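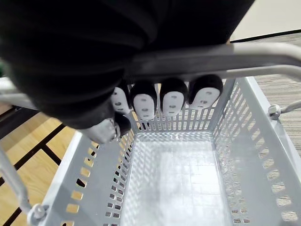 The Tusley Line

By Charito Sarmiento
13 November 2023
8 minute read

My grandmother used to tell people she had lived in two countries without once moving her bed, and if you let her (and you always had to let her, she held on to your sleeve) she would walk you out to the hall of the house in Tusley and show you the place in the floorboards where the border used to run.

It was only a scratch by then. Her father had made it with a chisel when the surveyors came through from Sastport with their poles and their good boots, and told the family that the kitchen would be in Furodberg from now on and the bedrooms would not. He was a literal man. He asked them exactly where, and they showed him, and he got down on his knees and cut the line so that there would be no argument later. My grandmother was 8. She remembered one of the surveyors eating a whole jar of her mother's pickled plums while this was going on, and she brought it up every time, with the same amount of feeling she gave to the border.

For the next thirty years, then, the family slept in one country and had breakfast in another. They paid a chimney tax to Furodberg and a window tax to the other side. The anthem was a difficulty. On the national day of the bedrooms you were meant to stand at the front window with a candle, and on the national day of the kitchen you were meant to bake a certain kind of braided loaf and leave it on the sill for the soldiers, and my great-grandmother did both for all those years, and said the loaf was by far the better idea, though she thought the words to the bedroom song were prettier.

I was raised on all this, you understand. Other children got wolves and princesses, and I got the chimney tax.

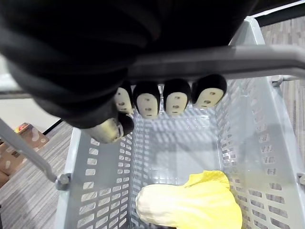 What Griet Brought

The year I turned thirty, a letter came from a woman named Griet De Smet, who was writing a history of the old line and had found our house in a ledger. Could she come and see the floor? My grandmother dictated the answer to me from her chair. It ran to four pages and most of it was about the plums.

Griet came in April, in the rain, with a cardboard folder under her coat and her hair stuck flat to her head. She was a tall, shy person who apologized to the dog. We gave her soup and a towel, and my grandmother sat her down on the Furodberg side of the table and talked for two hours straight, and Griet wrote and wrote, and now and then said "Yes, I see," in such a kind way that I liked her very much before I had heard her say anything else.

Then she opened the folder. She had a copy of the survey map, the real one, with the surveyors' names in brown ink along the bottom, and she laid it out between the soup bowls and put her finger on our house.

The line went behind it.

It went behind the plum trees, in fact, and down along the ditch toward Klinhom. The whole house, kitchen and beds and all, had been on one side from the start. Griet thought the men must have read their own pencil notes wrong, or been in a hurry to get in out of the weather. The taxes had simply followed the chisel mark. My great-grandfather had shown it to the first collector who knocked, and that collector had told the next one.

I watched my grandmother's face. She put on her glasses and bent down to the map until her nose was almost touching it, and she stayed there long enough that the dog got up and changed places.

"Which side?" she said.

Griet told her.

"The kitchen side," said my grandmother. "Well. Mother would have been pleased."
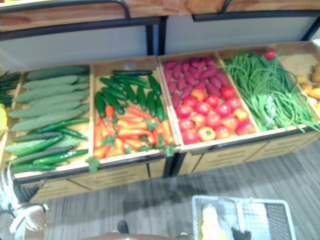

FICTION | HOME & COUNTRY

She didn't say anything more about it that evening. She asked Griet whether she was married and whether she had eaten enough, and made her take a jar home, and I drove her to the Sastport train with the folder on her lap and the jar on top of the folder.

When I got back the lamp was still on in the hall. My grandmother was standing in her slippers with one foot on each side of the scratch, as she had surely stood a thousand times when she was small.

"I was homesick once, you know," she said. "I had the measles and they kept me in bed for weeks, and I could smell the bread in there and I cried for it. I cried for Furodberg. My father had to carry me across."

I said that she had been in Furodberg all along.

"I had not," she said, quite sharply, and then she patted my arm to show that she wasn't cross. "You ask Griet to put that in her book. Tell her he carried me across in a blanket, and my brother was standing here with a broom for a rifle, and he wanted to see my papers."

I wrote to Griet the next morning. It's on page 108 of her book, word for word, brother and broom included, and underneath it she printed the map.

Recent stories

The Postmaster of Klinhom
A Flag for the Ferry
My Uncle Votes Twice
Letters to a Small Republic
The Winter Parliament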